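Chopsticks, soup and the good tablecloth

Up before everyone else again, and the kitchen was mine for a whole hour, so I finally sat down with a cup of tea and faced the chopstick situation.
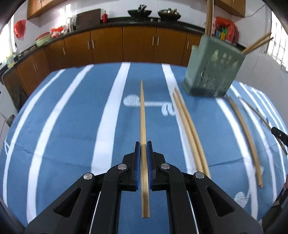 It started last night, when I set the table for Edmund and Leonidas and ended up handing poor Leonidas one square-ended one and one skinny one and hoping he wouldn't look down. He looked down. He's far too polite to say anything (he ate two bowls of noodles with them, bless him), but I saw him line them up on the edge of his bowl and frown a bit, and I lay in bed afterwards thinking right, that's enough, tomorrow they all get sorted.

So I tipped the whole lot out on the blue striped cloth, which I love more every year. I nearly left it behind when we moved from Humthorpe! It was in the bag for the op shop, folded up under some curtains, and I only pulled it out at the last minute to wrap a lamp in. The little white motifs still cheer me up. Mum always said a tablecloth with a pattern on it hides a multitude of sins, and she was right, though she was mostly talking about gravy.

The matching is harder than you'd think. The light wooden ones all look like sisters until you lay them side by side, and then one's a whisker longer, or the end is squarer, or the colour's gone a bit honey from being left in the sink. I roll them together under my palm and if they knock about unevenly they're not a pair. That's my entire method. Edmund reckons I should paint a dot on the ends, a different colour for each pair, and I said that would look like a kindergarten, and then I thought about it all through the washing up and now I quite want to do it.

The darker thin ones are the real nuisance. They came with a set from Gajewski, the homewares place next to the bakery, back when it was having its closing down sale (it has had three of those now and is still open). They're lovely to look at and hopeless for anything slippery. I tried to pick up a piece of tofu with them at New Year and it went down my sleeve. I can't bring myself to chuck them out, so they're going to be for stirring, and for getting the toast out when it's stuck, with the toaster off at the wall, yes Edmund, I know.

The holder can stay. I went off it for a while and looked at a ceramic one in the Hostimetti catalogue, very handsome, speckled glaze, and then I saw it was 320 dollars and laughed out loud in the waiting room at the dentist. For something to stand sticks in! The grey-green plastic one drains well with all those holes and it can be dropped. I have dropped it.

While I was at it I gave the cupboard fronts a wipe, down low where the dog leans on them. The handles come up beautifully with a bit of vinegar and a dry cloth after. I got as far as the end near the window and then my knee had had enough, so the rest can wait. The wok needs oiling again too. I'm inclined to leave it on the counter for good and stop pretending it lives in a cupboard, when I get it out every single night.

Leonidas rang at 5 past nine to say thank you for dinner and to ask what was in the broth, and I had to confess it was mostly ginger and whatever was wilting. He wants to bring his own dumplings next time, his aunt's recipe, and fold them here at our table so I can learn. He says she once made 1000 of them for a wedding and wouldn't let anybody help until the last tray. I'd like to meet her. I've told him to come the weekend after next and that there will be proper matching chopsticks at every place, so now I'm committed.

Edmund came down in the middle of all this wanting breakfast and there was nowhere to put a plate, so he ate his porridge standing up by the back door and read me bits of the Sernus newsletter. The community garden there has a waiting list of 411 people. For a strip of dirt and a shared tap! We decided we'd stick with our pots. The coriander's bolted again but the spring onions are fat and happy, and I'm going to snip some over the leftover soup for lunch.

Still to do: ask Edmund where he put the little paint tins, buy more ginger, ring Mum's cousin back, and have a look behind the drawer, where I'm nearly certain the mate to the long one has been hiding since March.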